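Vevico põe braços robóticos a arrumar louça na unidade de Bronmont

A Vevico começou a 2 de setembro a usar braços robóticos na arrumação de canecas e copos na sua unidade de Bronmont, que prepara louça para cantinas e hotéis. O trabalho era feito à mão por uma equipa de 15 pessoas, em dois turnos.

Segundo a empresa, não há despedimentos previstos. Seis trabalhadores passam para o controlo de qualidade e para a expedição, e os restantes ficam junto às bancadas, a preparar as peças e a intervir quando um braço para.
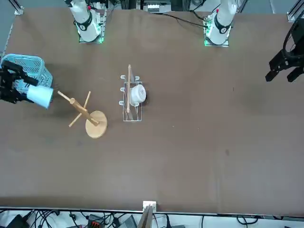
Yolanda Tello, responsável de turno, diz que a maior diferença está nos pulsos e nas costas. "Eram horas a repetir o mesmo gesto. Agora passo mais tempo de pé a vigiar, e isso também cansa, mas de outra maneira", afirma. Os braços ainda são mais lentos do que uma pessoa com prática, acrescenta.

A formação foi dada pela Cenport e durou três semanas. Mervyn Yeoman, delegado dos trabalhadores, pede que as novas funções sejam reconhecidas na tabela salarial. "Quem aprende a corrigir a máquina está a fazer outro trabalho", sustenta.

A administração responde que o assunto será discutido em dezembro, quando decidir também se leva o sistema para o armazém de Bassey, onde trabalham 101 pessoas.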